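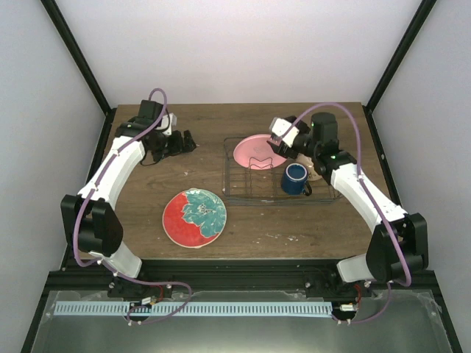 Cover picture: two plates, a wire dish rack and a brown wooden tabletop.

Horkaseo: a word list for the kitchen

Hi, and thanks for stopping by. Horkaseo is a list of everyday kitchen words as people in my part of the country say them, with notes on where I heard each one and what it means to the person who said it. I started it on the back of an envelope during a very long family dinner and it got out of hand (in a good way!).

What's in it

There are 603 entries right now. Each one is a single line in a plain text file called words.tsv, so you can open it in a spreadsheet or just scroll through it over coffee. The columns are:

word - spelled the way the speaker would spell it, if I could ask
means - my short definition, one sentence at most
said_in - the town
age_band - young, middle or older, and yes, I know that's fuzzy
heard - table, phone, shop or letter
notes - everything else, including arguments

The "notes" column is where the fun is. If you only have five minutes, read the notes for "drainer," "dish towel" and "the good plates." Three households on the same street gave me three different rules for what makes a plate a good one, and I wrote them all down.

Where the words come from

Most of it was collected in Emby and Dultumia, plus a handful of smaller places along the river road that I've lumped together as "river." I talked to people in 29 households. Everyone knew I was writing things down, and everyone got to look over their own lines before I put them in. I left out names and street addresses, so please don't go trying to work out who said what.

Emby is heavier than it should be. I live there, so that's who I run into at the store. Dultumia has only 18 entries for anything to do with baking, and I know for a fact they bake more than that.

How I cleaned it up

I used a little script called Begum that trims stray spaces, flags duplicates and complains when a column is empty. It's in the tools folder. It does not fix spelling, and please don't make it! Half the point is that "skillet" shows up as "skillit" when somebody wrote it to me that way in a letter.

If two people used the same word for different things, it gets two lines. If they used different words for the same thing, those get two lines too, with a pointer in the notes. I was sloppy about pointers before October and have been going back to add them.

Stuff I know is wrong

22 entries have a question mark in "means." I heard the word, nodded along, and got home without a clue.

"Supper" and "dinner" are a mess. Don't use this list to settle that fight at your house.

The age bands were my guess whenever it felt rude to ask.

Using it

Take it, print it, put it in a class, make a quiz night out of it. I'd love a mention of Horkaseo if you publish something, and I'd love it even more if you sent me your own grandmother's word for the thing you scrape a bowl with. Open an issue with the word, the town and what it means. I go through new ones on Saturday mornings and usually add them the same day.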